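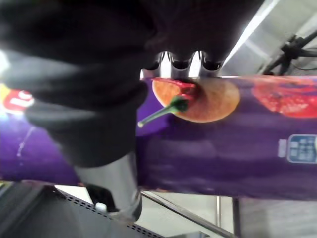 Vol. 59, No. 4 – page 12

Venholm opens orders for shelf-picking hand

Robotics supplier Venholm has begun taking orders for the Stukero, a gripper kit aimed at small warehouses and grocery distributors that handle bagged goods.

The kit includes the hand, a small camera, cabling and a year of software updates. It is sold outright or leased by the month, and the company says the first units will ship in December.

Soft packaging has been a sore point for automated picking. Suction cups lose their seal on creased film, and a firm pinch can crush what's inside. Venholm has put much of its development time into chip packets and similar snack bags, including glossy ones that throw back the overhead lights and confuse a camera.

"A carton is the same shape every time you pick it up," said Sieglinde Rothe, product manager at Venholm. "A bag of chips is a different shape each time, and the customer still wants it whole."

In the company's own trials the hand was tested on 164 grocery lines, 70 of them in flexible bags. Venholm has not released breakage figures, but says it will share them with buyers on request.

Allaline, a snack and confectionery distributor, has had one unit on loan since winter. Operations manager Lutz Rathjen said set-up took two days and staff needed a short training session before using it on their own. He would like it to be faster on mixed orders – people still beat it there – and said a decision on buying would come after the busy season.

The Stukero bolts on to most mid-sized arms with an adaptor plate, sold separately. Service and spare parts will be handled by Tiedemann, which plans to keep 100 replacement finger sets in stock.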